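Wikico is looking for visitors for the Walleck open day
Call for participants
Location: Wikico, Famedcombe
When: December, 2 sessions, 9 a.m. and 1 p.m.
Cost: free
Pay for demonstration participants: none, lunch is provided

Wikico is holding an open day for Walleck, our project on robot arms for household pickup jobs. We want people from Famedcombe and nearby towns to come in, watch the arms at work and try running one. You do not need any background in robotics, computers or engineering. If you do have one, you are welcome too, but please say so on the form so we can put you in a mixed group.

What you will do

Each session starts with a short talk on what the project covers and how to behave near a moving arm. After that you will watch a demonstration of everyday pickup work. An operator runs the arm by hand control and talks through what they are doing. Expect it to be slow. An operator may line up on the same object several times before closing the fingers, and some tries will fail.

In the second half you will get a turn at the controls yourself, with an operator next to you the whole time. You will pick from a short list of tasks. Most people should get two or three tries. When you are done, we ask you to fill in a paper form on how the controls felt, what confused you and whether you would want a machine like this in your own home. Plan on being here until the end of your session so you have time for the form.

Who can take part

You must be 18 or older. Teens from 14 up can come to watch with a parent or guardian but cannot run the arm. You should be able to use both hands for light hand controls. You can sit or stand. If you need a chair with arms, a lower table or written instructions in large print, tell us when you sign up and we will have it ready.

What to wear

Closed-toe shoes, please. Tie back long hair and leave scarves, lanyards and loose jewelry at the front desk. There are cables on the floor in the work area, so watch your step. Bags and coats go in the lockers by the entrance.

Recording

The arms record during the sessions, both from the wrist and from above. If you take your turn at the controls, your hands, legs or shoes may end up in the recordings. You will get a consent form at the door. You can watch the demonstration without signing it, but you cannot run the arm.

Getting here

We are in the Feyisa building, room 520. Use the side entrance, which has a ramp, and take the elevator. Parking behind the building is free for visitors. Ring 1516 on the entry phone if the door is locked.

How to sign up

Fill in the form on the Walleck page of our website and choose the morning or afternoon session. Give your name, age group, a phone number and anything we should know in advance. We will confirm places by email. If your session is full you can go on the waiting list or switch to the other one. If you can't make it after all, please let us know so we can give your place to someone else.
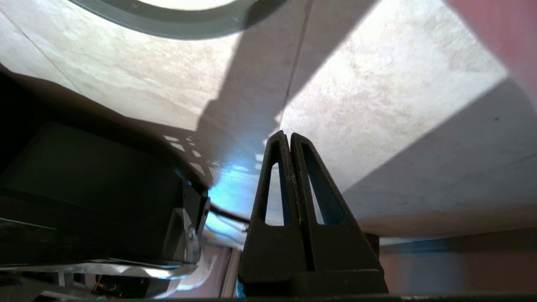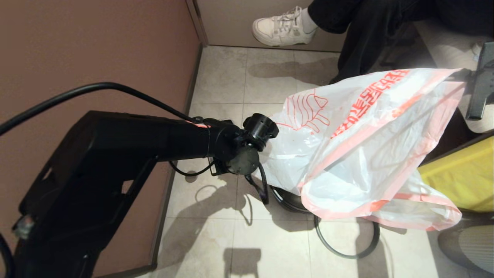
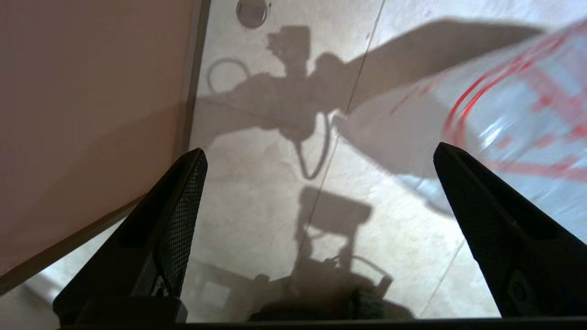 Walleck arm and gripper; in the second picture, the arm is at a plastic bag.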